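Trammont Plistell 2 table-clearing arm: review after four months

Filed under: Kitchen, Automation
By Maxence Tanguy
Updated 19th April

The Plistell 2 is a single arm with a two-finger parallel gripper, a wrist camera and a clamp base. Trammont sells it for "light domestic handling," and the product sheet names three chores: clearing a table, loading a tray and putting cups back on a shelf. I tested the first two. The shelf routine requires a second mounting point, and my kitchen does not have one.

The arm was installed in December on the short end of a dining table and used on most days after that. Firmware was updated twice during the period. Results below are from the later version except where noted, because the first version would not release an object if the wrist was tilted past its limit, and had to be powered down to let go of it.

Installation

The clamp is good. It fits a tabletop of ordinary thickness and does not creep under load. Calibration is done by touching the fingertips to printed markers, and the manual, which is translated unevenly, gives the steps in an order that does not work. Do the wrist before the elbow. Cable routing is left to the owner. I used a Flotel sleeve I already had, and it is better than the clips in the box.

Noise is moderate at the shoulder joint and low everywhere else. It is possible to hold a conversation next to it. Sleeping in the next room is another matter, and the night schedule in the app is a feature I switched off after one use.

Grasping

Mugs are the main workload in this house, and they are what the gripper was plainly designed for. There are two strategies. The arm can close on the handle from above, or it can put one finger inside the mug and one outside and pinch the wall. The software prefers the handle when it can see one. A handle pointing toward the base of the gripper is the best case, and the arm takes it with little hesitation. A handle pointing away produces a long pause and then the wall pinch, which works but puts a fingertip where someone will later drink.

Crowding is the larger problem. Two mugs standing close together leave no room for the outer finger, and the planner does not push objects apart to make room. It waits, replans, and after the fourth attempt it gives up and sends a notification. A person solves this with the side of a hand and does not notice having done it.

Patterned cloth was the other concern. My older unit, a Chauvin, treated printed leaves as objects and tried to pick them up. The Plistell 2 did this rarely, and only in low evening light.

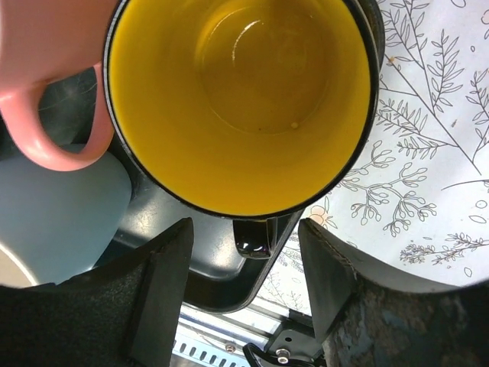
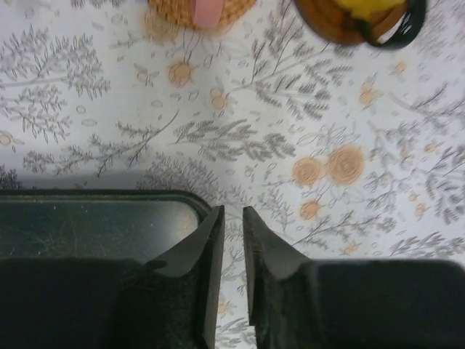 Wrist views, both with the dark tray and the printed botanical pattern.

Is it faster than clearing the table by hand?
By a wide margin it is slower. A table that takes me two minutes takes the arm most of half an hour, and that assumes it does not stop to ask for help. The case for it rests on the time being the machine's and not yours.

Reliability

I kept the app's log running for the whole period and stopped the test at 1000 attempted picks. Of those, 831 ended with the object on the tray and upright. The remainder were mostly refusals, where the arm declined to close, followed by slips at the moment of lifting. A refusal costs nothing except patience. A slip from a low height is usually harmless with stoneware, less so with thin glass, and I stopped giving it glasses in the second month after losing one.

The log does not distinguish between a mug that was empty and one that was not. Neither does the arm. It has no useful estimate of what is inside a container, and it will carry half a cup of coffee at the same speed and tilt as a dry one. Trammont offers a "careful" mode that limits tilt on every move. It helps, and it adds to an already long cycle time.

Soft and irregular objects are mixed. Woven baskets were lifted well by the rim when light, and badly when loaded. Napkins were picked up reliably if crumpled and almost never if flat. Cutlery is hopeless. The fingertips are too thick to get under a spoon on a cloth, and the arm tends to drag the cloth with it, along with whatever else is standing there.

Wear and cleaning

The finger pads scuff quickly and hold dust. They are held on by small screws and come off without trouble, but the replacements are sold only in sets, and the price is out of proportion to what they are. Wipe the camera window weekly. A greasy window does not trigger a warning; the grasps just get worse, and it took me some time to find the cause. The tray surface also picks up fine scratches. This is cosmetic.

Compared with the Chauvin

The Chauvin is cheaper, shorter in reach and noticeably stronger. It is also the less capable of the two at deciding what to pick up, and for this chore the decision matters more than the lifting. If your table is bare and your dishes are heavy, the Chauvin remains reasonable. For mixed crockery on a cloth I would take the Trammont.

Verdict

For a household with two able adults, the Plistell 2 does not yet save labor. It moves the labor to spacing out the mugs beforehand, emptying them, and dealing with the notifications. For someone with limited grip or reach the calculation is different, and one of my neighbors, who has arthritis in both hands, has asked to borrow it for the summer.

A machine that can clear an ordinary, untidied table without supervision is still some way off on this evidence. Trammont says that pushing objects apart is planned for the next firmware. If it arrives I will rerun the test with the same mugs.

Good: clamp, handle grasps, performance on patterned cloth
Poor: cycle time, crowded objects, cutlery, price of pads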